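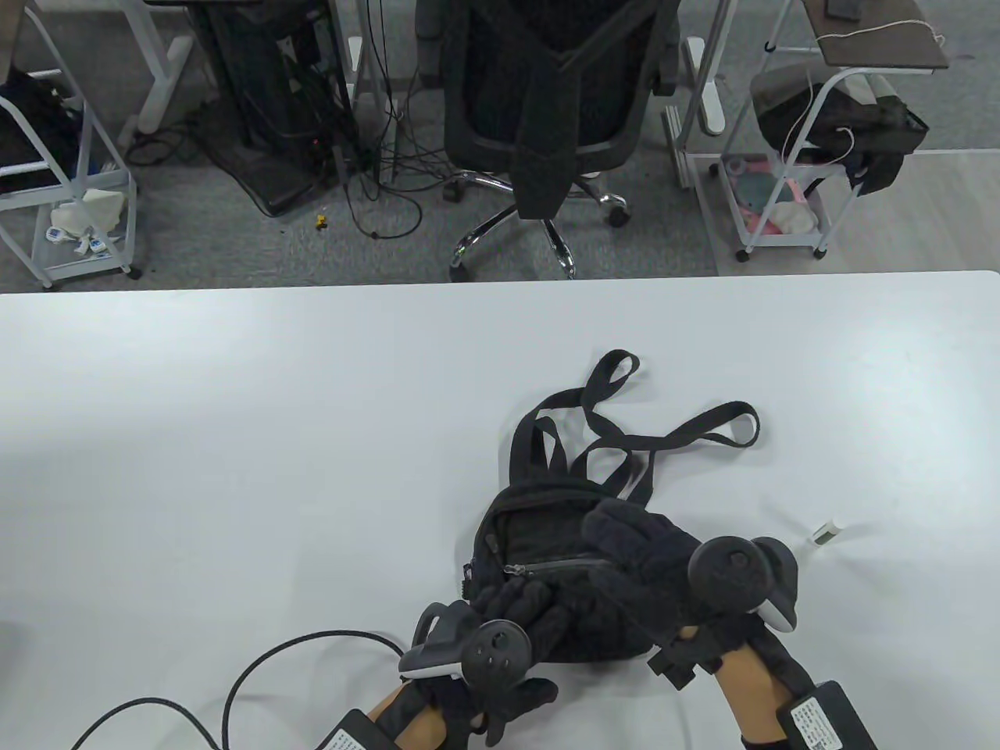

1/ Some notes on the water turns in Potiva, for those who asked me after the meeting on Monday. I will try to keep it short. I grow chickpeas and a little barley, so I look at this from the side of a small grower.

2/ The Trirnero canal gives water to 1,978 hectares on paper. In a normal spring each of us gets a turn every nine days. In this spring the turn comes every fourteen days, and the sandy plots at the lower end cannot wait so long. My chickpeas began to flower early and the plants are short.

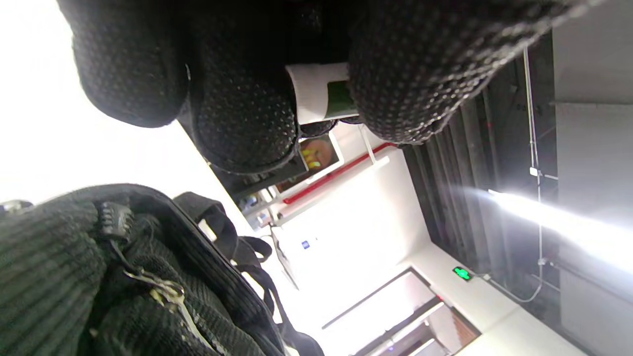

3/ What changed: the upper gate is now opened only at night. I think it is a good decision, the evaporation is smaller. But the water needs four hours to arrive to us, so the last growers on the list receive it when the sun is already high.

4/ I asked if we can turn the list around every second time, so the lower end goes first. It costs no money. The office said they will consider it. They said the same in the autumn.

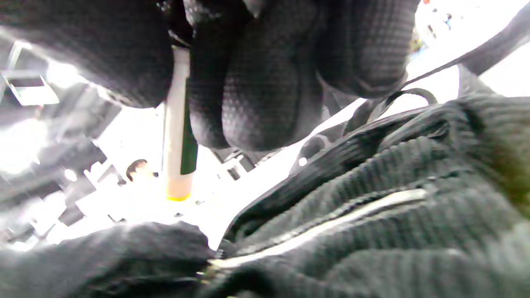 Gholamreza Zarei replied to me that turning the list will not help while the side ditch at Carrasco is leaking, and that he lost nearly half of his turn there in April. He is right about the ditch. I walked along it on Sunday and my boots were full of mud on the dry side of the bank.

5/ The repair is 200 metres of lining. Flosum made an offer for 800 euros per grower if we all join. For a farm with 80 hectares this is acceptable. For me, with six, it is the profit of the chickpeas.

6/ I would prefer that we pay by the hectare. Some neighbours do not like this, and I understand them, they have the upper plots and their water comes anyway. 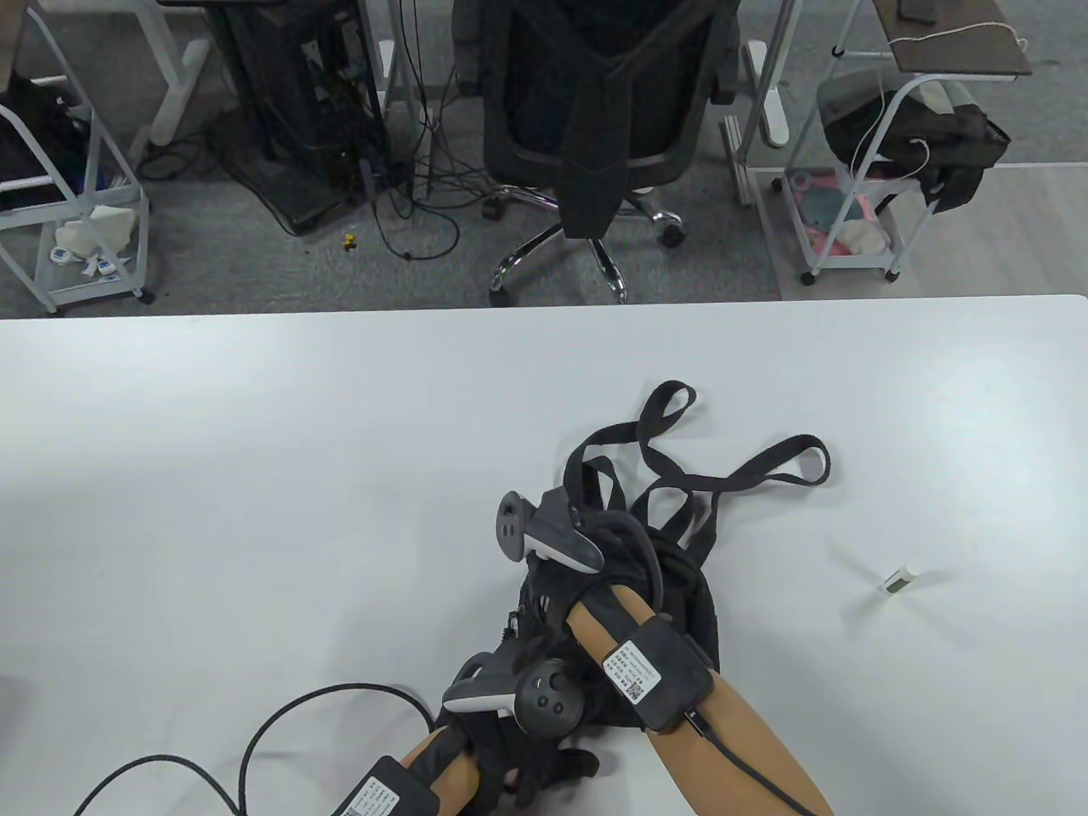
7/ In the meantime I hoe more often between the rows, to close the cracks, and I have left one barley plot without water. It was a hard choice but the barley was already turning yellow at the tips.

8/ If anybody has paid for a shared ditch by the hectare, please write me how you divided the bill. I am collecting the answers until the next meeting.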